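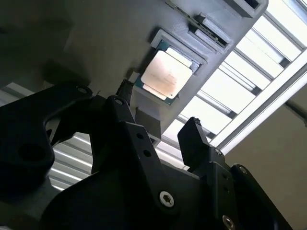
What can visitors see at the Brivard open day?

Two robot arms working on a desktop computer at a slatted bench, with staff on hand to talk through the job and take questions.

Brivard, the computer repair and reuse shop, opened its work area to the public on 24th August. More than 200 people had signed up, and 233 came through the door by closing time. They were taken in small groups to the robot bench, where the team gave a short talk before each demonstration.

The project is called Parnamus. Its aim is to let robot arms handle the small parts that go in and out of office computers when they are repaired or upgraded, mainly processors and memory modules. Anju Maurya, who leads the project, told the first group that the processor was the part her team had spent the most time on.

"A memory module gives you an edge to hold," she said. "A processor is flat and has to go down straight. If it goes in at an angle you can ruin the socket, and then you have a board you can't sell."

Parts wait in gray holder blocks fixed to a plate next to the computer. Lalit Tomar, who designed the holders, said the current set was the fourth version and that he expected to change it again before the end of September.

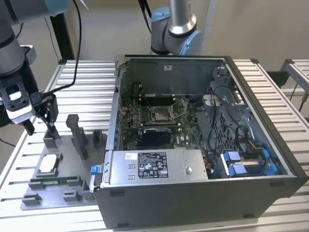 Each demonstration lasted around 4 minutes. Maurya said the speed was kept low for the open day so people could follow the steps, and that a trained technician is still faster at the same work. The shop has no plan to cut bench jobs, she added. Technicians would still do fault finding, cleaning and final testing.

Several visitors asked about laptops. Tomar said those were a long way off, as the cases vary too much and many have parts that can't be swapped at all.

Houda Hamdy, who teaches electronics at Pathak College, brought a group of second-year students. She said most of them had put a computer together by hand but had not seen a robot try it.

"They wanted to know what happens when it misses," she said. "They got a good long answer on that."

Brivard will hold another open day in September. Entry is free, but places must be booked at the front desk. Children under 12 need to come with an adult.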